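**Ticket:** Pad wear and the pre-session check, hand-held grippers
**Site:** Coltwood
**Project:** Ilon
**Opened:** 1 Jan 2025
**Status:** Open, waiting on checklist revision
**Priority:** 2

### Problem

Operators at Coltwood are passing grippers on the pre-session check that the review desk at Virness later flags for pad condition. The check says "pads OK" and gives no limit. One person reads that as "pads still attached." Another reads it as "pads like new." Both sign the same box.

Recordings that get flagged go into the hold folder and stay there until someone decides. The hold folder is now slowing down the Ilon deliveries.

### What the current rule says

Section on tool condition, as written:

> Before each session confirm that fingers, pads and fasteners are OK. Clean if needed. Replace pads every 300 sessions.

Problems with it:

- No mention of lifted edges.
- "Clean if needed" does not say with what, or how clean.
- The session count is kept per station, but grippers move between stations, so the count does not follow the tool.

### Log

**Entry 1.** Asked Coltwood to send the count sheets. One gripper shows 200 sessions on one sheet and has no entry on the other station's sheet. True count unknown. Treated as overdue.

**Entry 2.** Asked whether pads were being wiped. Answer: yes, dry cloth, end of shift. A dry cloth moves lint around and leaves a lot of it in the texture of the pad. The Echevarría site uses a lint-free cloth dampened with water, then lets the pads air dry before the next session. Their hold folder is short. That could be the cloth or it could be the newer pads, we can't tell from this.

**Entry 3.** Coltwood asked if dust alone should fail a gripper. Reply sent: no. Dust means clean and recheck. A lifted edge means the tool comes out of use. Do not press the edge back down and carry on, and do not trim it. Trimming changes the contact area and then the two fingers no longer match.

**Entry 4.** Question from the review desk about marks on tables. Table marks are not a tool fault. Log them under workspace. If they wipe off, wipe them off before the session starts. If they don't, note it once and leave it.

**Entry 5.** Spare pads requested for Coltwood. Order form rejected because the quantity field was set to 800. Resubmitted with the right number. Accepted.

### Interim rule (in force until the checklist is reissued)

1. Open the fingers all the way and look at both pads from above and from the side.
2. Any edge of a pad standing up from the block: fail. Tag the gripper and take another one.
3. Dust or lint on a pad: clean with a damp lint-free cloth, air dry, look again.
4. Scuffs on the top of the finger block: pass, no note needed.
5. Replace pads on both fingers together. Never one side only.
6. Write the session count on the tool tag. The station sheet no longer counts.

Recordings already made with a failed gripper are not deleted. Mark them "pad condition" and leave them in hold. The review desk decides on each one.

### Still open

- Wording for the checklist. Draft is with Virness.
- Whether 300 sessions is the right interval at all. It was copied from an older tool with a harder pad.
- Reference picture for step 2. Proposed one attached below. It also covers steps 3 and 4, so one picture may be enough for the printed card.

### Attachment 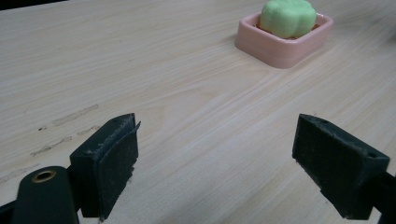
*Left finger: pad looks slightly lifted at the upper edge, dust and lint on the surface. Fail under step 2.*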